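# The Arm That Wouldn't Let Go

The fault report for unit 5 at Junley runs to two pages, and the first page is mostly an argument about the word "dropped". Hanne Aaltonen, who wrote it, wanted "released unexpectedly". Declan Halliday, who was standing next to the machine when it let fly with a snack bar, wanted "threw". They settled on "dropped", which is the one thing everybody agrees the machine failed to do.

Junley packs hampers. Not the wicker sort with a ham in it, but the flat black trays that turn up on desks when a company wants to thank its staff without spending very much. Each holds a snack bar and a few small bits and bobs, each in its own compartment. People did this by hand until last July, when the firm bought a pair of arms from Vovden and a control program called Cleltura, which learns by watching and, like most things that learn by watching, picks up bad habits.

The bad habit took 782 trays to show itself. On the next one, the gripper picked up the bar, carried it to the long compartment, lowered it, and opened. Or rather, the program believed it had opened. One finger had moved and the other had stayed where it was, so the bar was still held, lightly, by a crimp in its wrapper. The arm then set off for its next job at full speed. Halfway there the wrapper gave up.

Halliday was hit on the ear. He'd like it known that it didn't hurt.
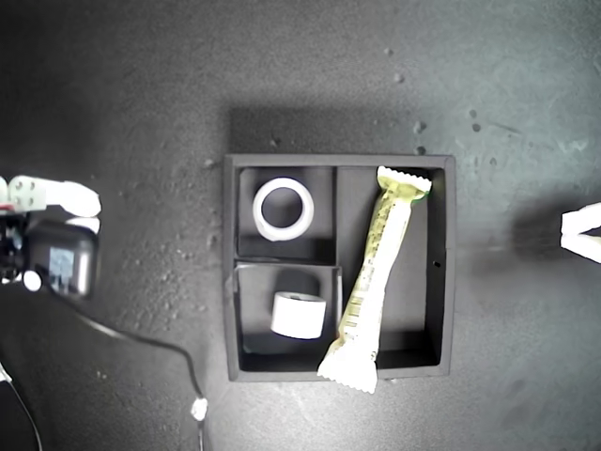

What bothered Aaltonen was how cheerful the log was about it. Tray complete, it said, with a confidence score that would have flattered a surgeon. Cleltura had a camera overhead and a reading from each finger motor, and it had chosen to trust the motors. The motors reported that they had been told to open. Whether they'd done so was, in their view, somebody else's department.

Joonas Salminen found the mechanical half of it the same afternoon. A cable to the gripper had been routed a shade too tightly, and each time the wrist turned past a certain angle it tugged at its connector. Most of the time nothing came of this. Now and then one finger missed its instruction. He'd seen the same thing years before at Sjöberg, on a machine that put lids on paint, and his account of that day is longer and has more paint in it.

The software half took 116 hours, spread over three weeks and a good deal of coffee. Eetu Niskanen's first fix made the arm check the tray before moving off. It checked, and then checked again, and became so worried about bars lying at an angle that it refused to leave them. A bar whose end poked over the wall of the tray struck it as unfinished business. It would hover above it for minutes on end. The packers called this "the vigil" and took their tea breaks by it.

The second fix was duller and has held up. The arm now backs off slowly for the first few centimetres, looks to see whether anything has come along for the ride, and stops dead if it has. Crooked bars are allowed. The customers, when asked, had never minded them.

There's a safety question under the comedy, and Tavion Lyons, who looks after such things for the site, is the one who keeps raising it. The guard around unit 5 had been sized to stop people reaching in. It was never meant to stop groceries coming out. "We'd assessed the arm," he told me. "We hadn't assessed the bar." A snack bar at that speed is a nuisance. The line next door does jars of chutney, and it was due to get the same gripper, the same software and the same waist-high fence.

That plan is on hold. The fence is being replaced with full-height panels, the cable has a longer loop in it, and Vovden has sent a polite letter saying the original routing was within its guidelines — the guidelines, on inspection, say only that cables should be "tidy".

Halliday is back beside the machine. He has moved his stool to the other side.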